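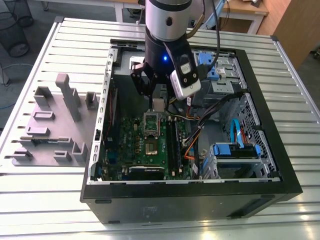
Posted by the list moderator, Makris Refurb List
August 17, 2024

Filed under: Desktops, Boards and Sockets, List Archive

Re: Socket frame won't close flat on an older tower

> I have a tower on the bench that came in with the July lot. I pulled the
> heatsink to replace the paste and the processor came up with it, stuck to the
> bottom. I got it off with a slow twist, cleaned it and put it back, but the
> frame doesn't want to go down evenly. One corner sits a little high. I
> haven't forced it. Is this a bent frame, or did I seat the chip wrong? Also,
> do I need to take the board out of the case to look at it properly? I would
> like to avoid that, as the front panel wires on this one have no labels.

Leave the board in the case. Lay the tower on its side with the panel off and the board facing up, and you have all the access you need. Working on a socket with the case standing upright is how chips get dropped, and a dropped chip usually lands on a corner.

On the seating question, open the frame all the way and lift the chip straight out by its edges. Look for the small triangle on one corner and match it to the mark on the socket. If your chip has notches on the sides, those have to line up too. Set it down level and let go. It should sit flat under its own weight. Don't push on it, and don't slide it to find the spot. If it isn't flat, pick it up and start over.

Before it goes back in, check the edges for old paste. You said you cleaned it, but when a chip comes up stuck to the heatsink the paste tends to get smeared over the side, and a dried ridge of it is enough to hold one corner high. I have seen this more often than a bent frame. Alcohol on a lint-free wipe takes it off. I use the Tritix wipes from the parts shelf, but coffee filters are fine.

If your board has pins in the socket, look at them from two directions with a flashlight held low. Good pins make even lines. A bent one breaks the line and you will see it right away. If the pins are on the chip, do the same with the chip turned over.

For the frame, close it with no chip in the socket and see if the high corner is still there. If it is, the frame or its hinge is bent. We had a batch of Gestex office towers with that problem and I ended up swapping the frames from dead boards – 5 of them before the batch was done. It is a screw job, and the screws are small, so put a magnetic dish next to you.

You didn't mention the graphics card. If it is still in, think about taking it out before you go further. It gives you more room for your hands and it is one less thing to knock with a screwdriver. Memory can stay where it is.

Don't power it on to test until the heatsink is back on with fresh paste. A few seconds without one is too long on some of these.

Two other things while I am writing. The Stiratau paste that was recommended on the list last month is fine but it is thick in a cold room, so warm the tube in your pocket first. And whoever asked about board standoffs, I have a box with more than 2000 in it, mixed threads. I can mail out bags of 20 for the cost of postage. Write to me off list and say which thread you need. If you don't know the thread, send me one of your screws in an envelope and I will match it.

Let us know what the empty frame does. If it closes flat, I would go back to the paste.

This site uses cookies to keep you signed in to the archive. By continuing to browse you accept their use.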